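Plimulstead coat swap says it kept 691 garments out of the trash. The numbers behind that are thin

2021-03-18

By Rasha Qudah

The group behind the Plimulstead winter coat swap announced this week that its first season had "diverted" 691 garments from the landfill, and the town council was quick to repeat the figure. It appears in the council's newsletter, on the banner outside the library and in the application for a second year of funding, which goes to a vote in May.

It is a nice number. What it measures is harder to say.

The swap works like this. Residents bring a coat or jacket to one of 4 drop-off points, get a paper token, and spend the token on something else from the racks at the old Grindby furniture store. Anyone without a coat to trade can ask for a token at the door. By most accounts it has been friendly and well run, and plenty of people went home with something warm.

But every coat that came through the door was added to the total, including the ones that went out again and came back. Sawsan Kassab, who ran the intake desk for most of the season, said the same jacket could be logged more than once if a family swapped it, found it too small and returned it the next week.

"We wrote down what came in," Kassab said. "I was asked to keep a list of coats coming in, so that's the list I kept. If somebody wants a different list, they should have said so in the fall."

There is also the matter of what would have happened to the coats otherwise. A landfill claim only makes sense if the things in question were headed to the landfill, and a padded jacket with working snaps is not what most people put out with the garbage. They hang it in the hall closet for years or hand it down to a cousin.
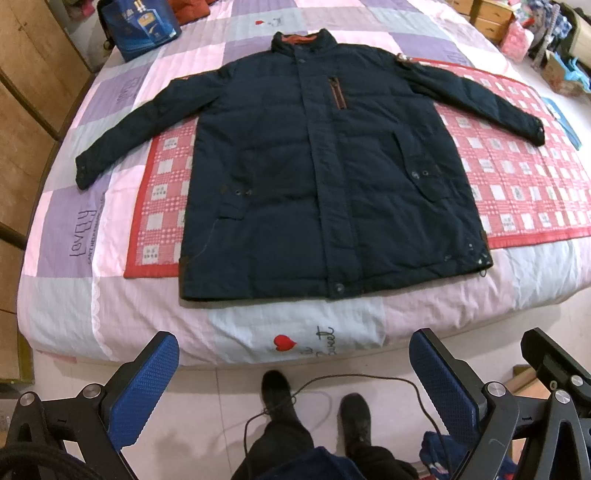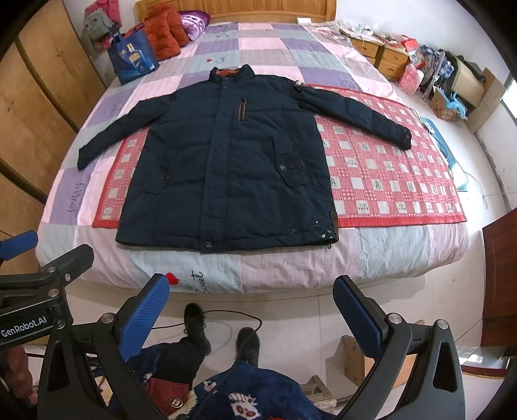
Navy padded coats and jackets like these are a staple of cold-weather closets.

Emanuel Jitaru, who drew up the funding application, does not accept that the figure is misleading. He said the word "diverted" was used in its ordinary sense and that any garment in use is a garment that is not being thrown away. Asked whether that would also apply to the coat he was wearing, he said he did not see the point of the question.

He did confirm that unclaimed stock has been moved to a storage unit rented from Tultita, a local moving company, and that the season's total includes it. He could not say how many pieces are in there. A request to visit the unit was turned down on insurance grounds.

Some of it may not stay in town. Valcárcel, a used-clothing dealer, has offered to take the leftovers by weight. Where they would go after that is anyone's guess, and a bale of clothing sold by weight can end up in a dump as easily as on a rack, only farther away. The draft agreement, which the council released on request, runs 6 pages and says nothing about final use.

Council member Macarena Tejada, who supports the swap, called the complaints petty. "People were cold and now they have coats," she said. "I'm not going to apologize for that."

Fair enough, and no one has asked her to. The application, though, does not rest on warmth. It asks for money from the waste reduction budget, where a project is supposed to show less waste, and the town's own trash weights for the winter months are flat compared with the year before. Coats would be a very small part of that pile in any case.

Nerea Echevarría, who teaches statistics at the community college and looked over the intake sheets for this newspaper, said they could be made useful without much trouble. A numbered tag on each coat would fix the double entries. A single question at the desk, asking what the owner would have done with it, would help with the rest.

"Neither costs anything to speak of," she said. "You'd get a smaller number, probably. I'd trust it more."

Jitaru said the group would consider tags next season if the funding comes through. The application will not be revised before the vote. Written comments can be left at the town clerk's office until 12 days before the meeting.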